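Intro to Bookkeeping for Small Shops
Handout 2: Fixed assets and depreciation
Instructor: Mieke Dijkstra

Okay, so last time we got through cash and receivables, and a few of you came up afterward looking worried about the next chapter. I promise it's friendlier than the word "depreciation" makes it sound. Bring this handout back with you, because we'll keep using the Fillmont numbers.

What counts as a fixed asset

A fixed asset is something the business owns, uses for more than a year, and isn't planning to sell to customers. Delivery van, oven, shelving, computer. The same object can be a fixed asset in one shop and inventory in another. If Fillmont (our pretend hardware store's real-life cousin down the street from me, I just love the name) buys a ladder to reach its own top shelf, that's equipment. If it buys a ladder to put out on the sales floor, that's inventory, and you already know what to do with it.

Most shops set a cutoff so they aren't tracking every stapler for years. Pick a dollar amount, write it down, stick to it. I once helped clean up a set of books where the owner had a wastebasket on a five-year schedule!

What goes into the cost

Cost is everything you had to pay to get the thing in place and working. Purchase price, sales tax, shipping, installation. It doesn't include the repair you paid for a year later, and it doesn't include the interest if you borrowed to buy it. Ieuan Skyrme asked me about training — if you pay somebody to teach your staff how to use the new register, that's an expense for the period, so leave it out of the asset.

Straight line, which is the one you'll use most

Take the cost, subtract what you think you'll get for it at the end (salvage value), and divide by the number of years you expect to use it. Say the shop buys equipment for $3000, expects to use it for five years, and figures it'll be worth nothing by then. That's $600 a year. Each year you write:

Debit Depreciation Expense 600
Credit Accumulated Depreciation 600

Please don't credit the equipment account itself. I know it's tempting. The original cost stays put, and Accumulated Depreciation piles up next to it as a contra account. Cost minus accumulated depreciation gives you book value, so after two years our equipment is sitting at $1800.

If you buy something partway through the year, you only take the months you had it. Bought at the start of December with a calendar year end? One month, so $50.

Computers, and the parts inside them

I get more questions on this than on vans and buildings put together. A desktop computer normally goes on the books as one asset, even though it's really a box full of parts that wear out at different speeds. If you swap a dead fan, call it a repair and expense it. If you put in something that makes the machine last noticeably longer or do a lot more, you have a case for adding it to the asset.
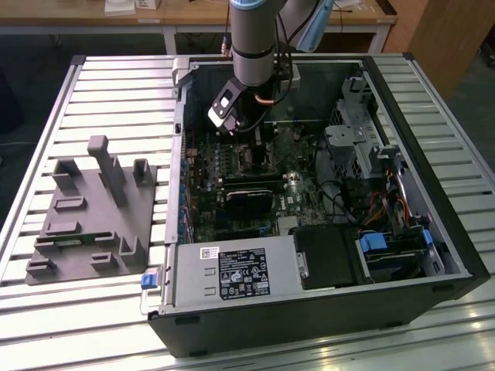 Fig. 1. Desktop tower on its side with the side panel off, motherboard and graphics card inside.

Where people slip up is the old part. If it was recorded separately, take it off the books, along with its accumulated depreciation, when it goes in the trash.

Before next class

Do problem 20 in the workbook, both halves. Then find book value at the end of year three for a display case that cost $927, with a salvage value of $27 and a six-year life. Show the entry for each year. If you get $477, you're in good shape, and if you don't, check whether you subtracted salvage before dividing.

Telmo Quintana has the spare workbooks if yours still hasn't shown up. Next handout is on selling an asset before it's fully depreciated, gains and losses and all that.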